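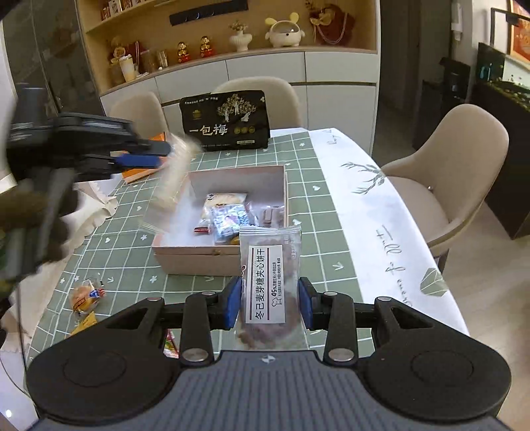
Two hand-held grippers at work on a box of snacks.

Wiesława Duda keeps her equipment budget on a single sheet, and she is delighted to show it to anyone who asks. When I visited her office at Hodano, the small automation shop where she plans purchases, she had it out on the desk before I'd found a chair. It has more pencil on it than ink.

"I love this part," she said. "People think the fun is when the machine shows up on a pallet. For me it's now, when everything is still possible and we've spent nothing!"

The plan on the sheet is for packing mixed snack boxes, the kind where a bread roll, a few wrapped candies and a bag of cookies all share one carton. Hodano wants its arms to learn the job from people doing it with hand-held grippers, and the first thing to buy is the grippers themselves. Duda has approved three pairs at $585 a pair, which leaves her with plenty of other lines to fill in.

"Everybody asks me what the arm costs," she said. "Fine, the arm is expensive, we know that. But ask me about finger pads. Ask me about batteries! I had no line for pads at all in the first draft, and Anum came in and put one there herself, in red."

Anum Minhas runs the work on the floor, and she joined us halfway through the coffee. She is as cheerful as Duda and a good deal blunter. Her view is that snack bags deserve more respect from people who write budgets.

"A carton is easy, a carton has corners," she said. "A bag of cookies has air in it, it slides, it crinkles, and if you squeeze it like a carton you're selling crumbs. So I want soft pads and I want spares in a drawer. I asked for 48 sets. Wiesława laughed at me."

"I did laugh," Duda said. "Then I approved it."

The two of them disagree about almost everything else on the sheet, and they clearly enjoy it. Duda would like to put off the arms until the spring and rent one from Petersen in the meantime. Minhas wants to own at least one from the start, so her team can drill holes in the mounting plate without calling anyone for permission. They have settled, for now, on a rental with an option to buy, and Duda has written "holes???" in the margin beside it.

Storage was the surprise. Recordings from the grippers pile up fast, and the quote for keeping them came in at $2,056 for the year, more than all three pairs of grippers together. Duda had budgeted for one hard drive.

"One drive! I still have the email where I wrote that," she said. "But I'm glad we found out in January, with the year's money in front of us. A friend of mine at Pornasholm found out in November."

Then there are the groceries. Minhas insists on real products in real wrappers, in several sizes, and she wants them replaced when the packaging gets tired. Duda first filed this under office supplies, where it was promptly questioned, and it now has a line of its own called "things to pack." She told me it's her favorite line on the page.

I asked what she'd say to a small company drawing up a first list of its own. She thought about it for a while and turned the sheet over, where there was more pencil.

"Go and stand where the work is done before you call a supplier," she said. "Take a morning. Pick things up, put them in the box, feel where your hand gets annoyed. I did that at Dremside, years ago, and I crossed out half of what I'd planned to buy."

Minhas had a shorter answer. "Buy the pads first," she said, and went back downstairs to see how the morning's boxes were coming along.

Duda was already erasing something. The Petersen quote is due back before the end of the month, and she has left two blank rows for it.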